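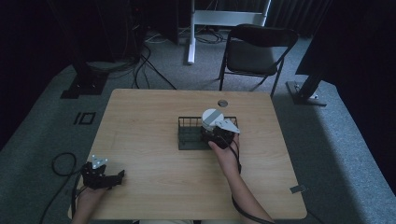 She has been swimming in the cold river below Etbridge for 17 winters, and she would rather talk about the water than about herself. "Leave my name out of it," she told me when I called. "Half the town sees me in my robe every morning as it is!"

So no names, but plenty of talk. We sat in her kitchen for most of an afternoon while she went through one logbook after another. Every swim she has ever done is in there, with the date, the water temperature and a few words on how it felt. The oldest book says things like "awful" and "never again." By the third one she was writing "lovely, 41 degrees."

"I started because my knees gave out for running," she said. "I was so cross about it. I'd run since high school, and then the doctor told me to find something kinder, and I thought, well, I'm not doing laps in a pool that smells like a hospital. A woman at work swam at Bover Landing, so I went along one Saturday in November. I lasted maybe a minute. I screamed the whole time. And then I felt wonderful until bedtime!"

Bover Landing is still her favorite spot. The bank slopes gently, there is a rope along the old dock, and the current stays slow until the spring melt. She has tried the quarry at Stutdale too and loves how clear it is, but it drops off fast and she won't let beginners near it in winter.

What does she tell beginners? Mostly to start in summer and just keep going. "People want to jump in when there's ice on the edge, for the picture. Please don't. Swim in August, swim in September, and let the water get colder around you. Your body learns it."

She has other rules and she is strict about them. Never swim alone. Walk in, don't dive. Breathe out slowly when the cold hits your chest, and wait for your breath to settle before you let go of the rope. Get out while you still feel good, and have your dry clothes laid out in the order they go on – top half first, always.

"Your fingers stop working, that's the thing. I can't do a zipper afterward. I've worn the same huge wool sweater for years because it goes on with no fuss. It looks terrible and I adore it."

Last winter was her best yet: 100 swims between the first frost and the thaw. The group she swims with has grown as well, from three stubborn friends to a mailing list of 307, though only the regulars come out when the wind is up. Afterward they drink tea from flasks and argue over who brought the better cake (ginger travels best, by her account, and lemon freezes if you leave it on the dock).

I asked whether she ever wakes up and simply doesn't want to go.

"Oh, most mornings," she said, laughing. "I lie there and think of excuses. Then somebody texts to ask if I'm coming, and I'm up looking for my socks."

She was planning to be in the water by seven the next day, and she offered to lend me a hat.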